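The Mwakyusa Music Archive opened its reading room to the public in January, and the question its staff hear most often concerns the Vollton tapes. Milovan Stojanovska, who has directed the archive since its founding, agreed to discuss them at length for this newsletter.

The collection holds 1160 reels recorded at fan-run dances and club nights. Most came from members of the Foria Circle, a correspondence club for followers of the beat group Foria. The club had 200 members at its height.

"They wrote to one another every week," Stojanovska said. "The letters tell us what was played, who was on stage, and who had a cold. The band kept no such record."
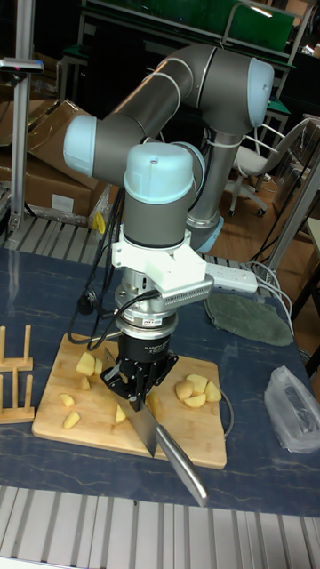

Foria's first drummer left after only 40 shows, and the letters are the best source on his departure. Members took sides at once. Some stopped attending the Vollton ballroom altogether, while others wrote to the band's manager asking for an explanation. Stojanovska has read both groups closely and declines to choose between them. He spoke at a long navy tabletop veined like pale marble, and returned several times to one letter from a member who had missed the last show by a single bus.

"She was 16 and she was furious," he said. "She writes two pages about the bus and one line about the music. I would not trade it for a photograph."

Asked whether fan letters can be trusted as evidence, he was careful. Dates are often wrong, he said, and song titles more often still. The archive checks each letter against ballroom programs and newspaper listings before an entry is made in the catalog. Where the sources disagree, both versions are printed.

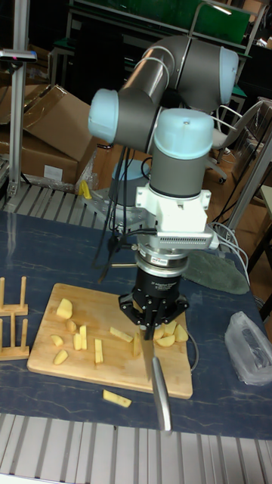 *A knife pressed down onto the wooden cutting board.*

The reels present other difficulties. Many were recorded over, and the boxes were swapped freely between households. One reel marked "Flisley, second set" contains a church choir and, near the end, 2 songs by Foria that do not appear on any record.

"We played it through three times before anyone spoke," Stojanovska said. "The singer forgets the words in the second verse and the audience supplies them. They knew a song that was never released."

The Flisley reel has since been transferred and may be heard in the reading room by appointment. Copies are not lent. The surviving members of the band have given permission for listening on site, and talks about a wider release are continuing - slowly, by the director's own account.
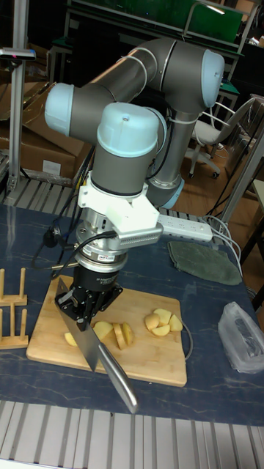 **Mwakyusa Music Archive Newsletter | By the Editorial Office | September 2024**

Stojanovska expects the catalog of letters to be finished before the catalog of tapes. Nearly all of the correspondence has been sorted by writer, and work has begun on an index of venues. Former members of the Circle who still hold letters, programs or tickets are asked to write to the archive before sending any material.

"Please do not tidy them first," he said. "Leave the notes in the margins, and leave the envelopes with the letters. The postmark is sometimes the only date we have."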